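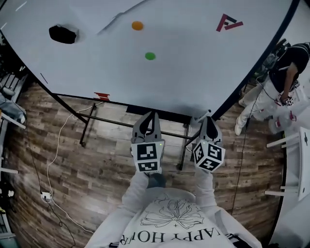 A pair of Pilero hand-held grippers at the table, with an orange disc and a green disc set out on top.

Pilero opens its hand-held gripper kit to small workshops and schools

If you have ever watched someone try to teach a robot to pick up a coin-sized thing from a flat table, you will know how much patience the job can take, and you will understand why the folks at Pilero have been so cheerful this season. The company, which has until now sold its hand-held grippers only to a short list of partner labs, is offering them as a boxed kit that just about anybody with a table and a free afternoon can order. Orders opened in September, and the first boxes are going out from the Drurnstead workshop now.

The idea behind the kit is a friendly one. You don't drive a robot arm with a joystick or write out its movements line by line. You take a gripper in each hand, do the task yourself, and let the kit record how your hands moved while you did it. Those recordings are then used to train an arm that carries the same style of fingers. Pilero calls each recording a "pass," and a good pass can be over in the time it takes to butter a piece of toast (our comparison, and it depends very much on the toast).

Each kit comes with 2 grippers, a charging lead, a set of practice pieces, spare finger tips and a printed guide that is a good deal thicker than we expected. The gripper bodies are white cubes with black-and-white square markers on them, and it is the markers that let the recording software work out where each gripper is and which way it is tilted. A small green light on the body tells you the gripper is awake and ready to go. We grew very fond of that little light over the course of our afternoon with the kit, mostly for the comfort of knowing that we hadn't forgotten to switch something on!

The fingers are curved, with dark tips, and they close when you squeeze. It takes a while to get the feel of them. Your own fingers want to do all the clever things they have been doing since you were a baby, and the gripper only has two fingers to offer, so the first dozen or so tries are apt to be clumsy. The guide says to expect this and suggests a warm-up of picking up a practice piece and putting it back down again, over and over, before you record anything at all. We skipped the warm-up the first time through and were sorry we had.

There are 74 practice tasks in the printed guide, sorted from easy to fiddly. The early ones use thin, flat discs, which sound like the simplest things in the world to pick up until you try to get a fingertip under the rim of one. After those come stacking and sorting, then a chapter on soft things like cloth and pouches, and at the very back a handful of two-handed tasks in which one gripper holds a piece steady while the other does the work. Our favorite was a plain one from the first chapter, where you swap the places of two discs without letting either of them touch the other. It's harder than it sounds, and we went back to it several times when we ought to have been moving on.

The kit was worked out together with Bulgate, which makes the recording software and looks after the storage side of things. A year of Bulgate's basic plan is included in the box, and it covers 100 hours of recorded passes, which ought to be plenty for a classroom or a small shop getting its feet wet. The software will flag a pass when it has lost sight of the markers for too long, and it does so in plain words, telling you which hand was the trouble and at what point. You can then keep the pass, trim it or throw it out. We would have liked a way to flag a pass by voice, seeing as both hands are busy, and Bulgate tells us that a foot pedal is on the way before the end of the year. It will be sold separately.

You don't need to own a robot to get started, which may be the nicest part for schools. A class can record its passes, send them to the Riquelme lending program and have them tried out on one of the program's own arms, with a video of the results sent back in a week or two. Riquelme has set aside 176 of these tryouts for the fall term, and a school can put its name down for as many as it likes, though the program would rather spread them out if there is a rush. Groups that already have an arm can buy a mounting plate that fits the matching fingers. It's worth checking the list of supported arms on the Pilero order page first, as a few of the older models have been left off.

As for where to set everything up, the guide is refreshingly easygoing. Any steady table will do, so long as the light is even and there is room for people to stand on more than one side of it. Plain, pale tabletops seem to work best. The guide does ask that you tidy your cables out of the way of anybody's feet, and it has a whole page on how to stand, with your elbows a little away from your sides and your shoulders loose. We laughed at that page when we first came to it, and by the end of the afternoon one of us was reading it over again with a sore neck.

A few grumbles, in fairness. The grippers are comfortable for the first half hour, but you do start to feel the weight of them after that, and younger students will want to take turns. The spare finger tips come in a paper envelope that is very easy to throw away with the packing. And the guide is printed in small type, with no large-print version so far, though Pilero says that one is being put together and will be free to download when it's ready.

On the whole, though, we had a lovely time with it, and we can see a patient teacher or a curious shop owner getting a great deal out of the box. Support is by e-mail and by telephone, and the people we reached on the phone line were kind about our questions, including the one about the switch on the side of the charger.

Kits can be ordered directly from Pilero or picked up at the Drurnstead workshop, where a demonstration table is open to visitors from 10 a.m. until 4 p.m. during the whole of September. Schools ordering more than one kit should ask for the classroom price when they write in. Spare finger tips and mounting plates are listed on the same order page, toward the bottom.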